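Meketti teleoperation console, set-up guide, Lennox bench
Revised 7/29/25. Replaces the February sheet.

## 6. Recording suturing demonstrations

Read section 5 first if you haven't squared up the hand controllers. The Lukley brochure says the system "learns from a handful of examples". At Nurnport we have 1,683 recordings on the server and the learned policy still drops thread, so treat that claim with care and record properly.

### 6.1 Before you start

1. Fix the pad flat. Run the incision left to right across the middle of the view.
2. Bring both instruments in and check that each one follows its own hand controller. Swap the assignment in the menu if it doesn't. Do not cross your hands and carry on.
3. Set motion scaling to 33 per cent. The factory default is too quick for needle work, whatever the quick-start card says.
4. Open and close both sets of jaws 6 times. Stop if either one lags.
5. Press the left pedal and wait for the tone. The on-screen light comes on before recording has begun, so don't trust it.

> **Caution:** The force bar on the display is an estimate worked out from motor current. It can read low while the thread is tight enough to pull the pad. Watch the tissue.

### 6.2 Driving the needle

1. Label the start of the stitch with the thumb button. The automatic labels are often late, and sometimes missing.
2. Bring the needle to the wound edge with the driver. Keep the grasper low and out of its path.
3. Follow the curve of the needle through both edges. Pushing straight will be copied by the policy just as faithfully as good technique.
4. Once the point is out, hold still for a moment before changing grip. The software uses the pause to split the recording into steps. In theory. 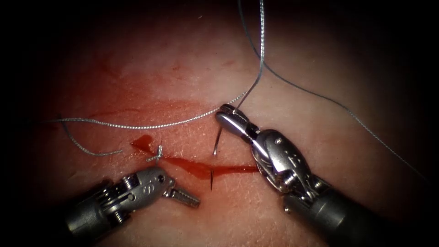 *Fig. 6-1. Needle across the incision, with one knot tied near the left end. Driver jaws on the thread, grasper open below the wound.*

If the needle stalls halfway, back it out and mark the attempt as failed. Do not delete it. The supplier suggests keeping only clean runs, but a policy trained that way has never seen a mistake and has no idea what to do after one.

**Note:** "Smart smoothing" is on by default. Turn it off under Recording > Filters. It makes the replay look lovely and rounds off the small wrist turns you took the trouble to show.

### 6.3 Handling the thread

This is where most recordings go wrong. The tracker knows the pose of the jaws. Its guess at where the thread lies is much weaker, especially in the dark corners of the view.

1. Lift the needle clear of the surface without snatching.
2. Leave enough slack to form a loop, and look for thread lying under either shaft.
3. Open the grasper fully before you approach a hanging strand. Half-open jaws tend to nudge it away.
4. Close on the thread only when you can see it between the jaws. Don't rely on the "grasp ready" message.

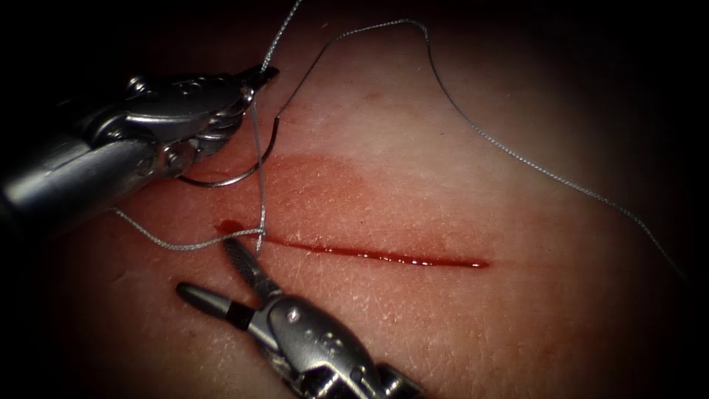
*Fig. 6-2. Driver holding needle and thread above the cut. Grasper open near the hanging strand.*

> **Caution:** Never clutch out with the thread under tension. The arms are supposed to hold position. Ours creep.

### 6.4 Saving and checking

1. Release the pedal and wait for the file name to appear.
2. Replay the video alongside the joint traces. If they drift apart, reject the file.
3. Correct the step labels by hand.
4. Ignore the quality score. Anything above 80 is shown in green, including one recording in which the needle was never picked up.

For replay on the arms, fit a fresh pad and keep a hand on the stop button throughout. Faults are listed in section 9.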